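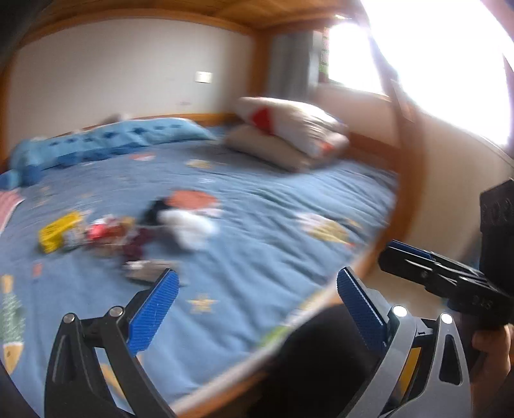

Two hand-held grippers at the bedside, with small packaged items grouped on the sheet.

Home Programs Student Projects Guides Calendar Contact

How to Record a Bed-Clearing Session with Hand-Held Grippers

Student Robotics Projects, Rellier Technical College
Shared 9 times

This guide is for student pairs enrolled in the Kimis project, the second-semester practical of the Introductory Robotics sequence. It covers the bed-clearing task from setup to submission. Pairs should read the full guide before reserving a room and should bring a copy to their first session.

In bed clearing, a student wearing or holding the recording equipment picks up small household items from a made bed and places them in a container. The recordings are used in the spring unit, when each section trains a two-arm robot on its own material. The quality of the robot's work in that unit depends heavily on the recordings made now, and sections that hurried through this stage last year spent much of the spring repeating it.

Before You Begin

Each pair must have completed the safety orientation and the tabletop sorting exercise. Students who have completed only one of the two may observe a session but may not operate the grippers.

Equipment is issued from the cabinet in Sethi Hall. Sign out the following:

- one pair of hand-held grippers, marked left and right
- two charged battery packs and one spare
- one storage card for each gripper
- the item kit for the week
- one collection container
- the session log

Check the finger pads before leaving the cabinet. The ribbed surface should be clean and the pads should sit firmly on the fingers. Open and close each gripper ten times without an object. The fingers should meet evenly at the tips and should return to the open position without sticking. A gripper that fails this check goes on the repair shelf with a tag; do not attempt to adjust the linkage yourself.

Step 1. Prepare the Room

Recording may take place in the practice bedroom in Sethi Hall or in a private residence that the instructor has approved in writing. The second option is encouraged once a pair has finished its first set of recordings. Homes differ in bed height, lighting and bedding, and the section's material is stronger when it includes those differences.

Make the bed as it would ordinarily be made. Pillows stay in place and ordinary wrinkles in the sheet should be left alone. Patterned sheets are permitted. A printed sheet is a demanding background, as a star or a rocket in the fabric may resemble an object to be picked up, and every section is required to submit at least one set recorded on printed bedding.

Open the curtains or close them, but do not change them partway through a set. A bright window behind the bed is acceptable provided the items themselves can be clearly seen in the test recording (see Step 3). If they cannot, move the items to the other side of the bed and test again.

Remove the following from the area where recording will take place:

- mail, prescription labels and anything else bearing a name or address
- family photographs
- glass, liquids and sharp objects
- pets

Where the bed is a bunk or has a canopy, the operator should check the clearance above the mattress before picking up the equipment. Stand at the open side, reach slowly to the farthest point that will be used, and mark in the log any position at which the gripper or the head comes near the upper frame. Items must not be placed beyond that point. Operators may kneel or stand, and should choose one posture for the whole set.

Step 2. Place the Items

Use only items from the weekly kit. Kits contain small boxes, soft packets, wrapped goods and at least one item of irregular shape. Contents change from week to week and should not be mixed.

Scatter the items within easy reach of the operator. They may touch one another and may overlap, but no item should be completely hidden. Do not arrange them in rows. A useful method is to hold the items in both hands above the mattress and let them drop, then correct only those that have rolled out of reach.

Place the container on the floor or on a chair beside the bed. Its position is recorded in the log and stays the same for the set.

Step 3. Record a Test

Insert the storage cards, switch on both grippers and wait for the steady light. Hold the grippers at chest height, with the fingers pointing toward the bed, for a slow count of five. Then pick up one item, place it in the container and stop recording.

Review the test on the section laptop. Confirm that:

- both fingers of each gripper are in view at all times
- the left and right recordings begin at the same moment
- the item remains visible until the fingers close on it
- the operator's partner does not appear

If any of these conditions is not met, correct the cause and record another test. Test recordings are kept on the card and labeled with the letter T.

Step 4. Record the Set

One episode is the clearing of one scatter of items, from first movement to final release. Each pair is responsible for 80 episodes across the semester. There is no requirement that they be completed in a fixed number of sessions, although most pairs find that fatigue affects their work after an hour.

For each episode:

1. Begin with both grippers open and clear of the bed.
2. Approach the nearest item at a steady speed. Fast travel between items blurs the recording and makes the approach hard to use.
3. Open the fingers wider than the item before reaching it. Close them on the body of the item; avoid corners and loose edges.
4. Lift straight up until the item has left the sheet, and only then move sideways. If the sheet lifts with the item, lower it, release, and take hold again.
5. Carry the item to the container and release it inside. Do not throw or drop items from a height.
6. Continue until the bed is clear, then return both grippers to the starting position and stop recording.

Both grippers may be used at once, and one may hold the sheet flat while the other picks. A gripper that is not in use should be kept still and closed or open as the operator prefers, but it should not rest on the mattress.

Errors are part of the record. If an item slips, pick it up again and continue. Do not stop the recording, and do not reach in with a bare hand. An episode should be abandoned only if an item leaves the bed, if the equipment gives a fault signal or if someone enters the room. Write the word "abandoned" in the log with the episode number - the recording itself is not deleted.

Partners exchange roles after every tenth episode. The partner who is not operating resets the items and keeps the log.

Flat packets

Flat packets cause more failed grasps than any other item in the kit. The finger pads tend to slide over the surface and gather the sheet beneath. Two approaches are accepted. The operator may press one finger lightly against the near edge so that the far edge rises, and then close. Alternatively, the operator may slide the packet against a larger item and grip it there. Either is suitable, and a set that contains both is welcome.

Step 5. Review and Submit

Copy both cards to the section folder on the day of recording. Name each file with the pair number, the set number and the episode number, in that order. Check that the number of files matches the log before clearing a card.

Each pair reviews its own recordings first and marks them as complete, incomplete or abandoned. A second pair then reviews the complete episodes. In the last run of the project, students submitted 740 episodes and 495 were accepted at second review. The most frequent grounds for return were a finger out of view and left and right files that did not begin together, both of which can be found in the test recording.

Submissions close at 5 p.m. on Tuesday of the final project week. Late sets are reviewed only if the equipment was out of service, as shown by the repair tag.

Step 6. Return the Equipment

Wipe the finger pads with a dry cloth, place the grippers in their case with the fingers closed, and connect the battery packs to the charger. Count the kit items against the card in the lid. Missing items should be reported on the form and do not carry a charge.

Pairs working in a private residence must return the equipment by noon on the following school day.

Assessment

The recording stage counts toward the practical grade. Marks are given for a complete log, for correct labeling and for the condition in which equipment is returned. Speed of clearing is not assessed. Pairs that wish to enter the two-arm event at the Castent Student Robotics Meet in April may use their own accepted episodes, together with any released by another pair in the same section.

Related guides: Tabletop Sorting Folding Towels Reading the Session Log

0 comments Print this page

Contact: Student Projects Office, Sethi Hall
© Rellier Technical College. All rights reserved.
Back to top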